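Who Gets Quoted? Reality TV Gossip and the "Source Close To"

By Anahera Rutherford, Media Studies project, January term

I picked this topic because my roommate and I watched way too much of the dating show Skyrme over December (all of it, twice!).
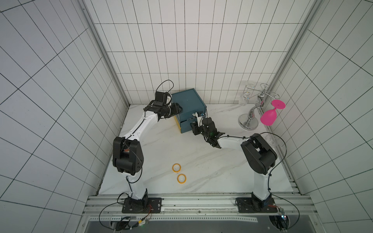

What I did

I pulled 81 recap posts from the fan site Flukeria and marked every quote as named or unnamed. Szabolcs Bognár re-marked a batch of them, and we argued over 6.

What I found

Unnamed sources showed up most in the breakup posts, and they nearly always sounded calm and kind of wise. Cast members quoted by name were a lot messier, which I loved. I'd like to try the Terent reunion posts next.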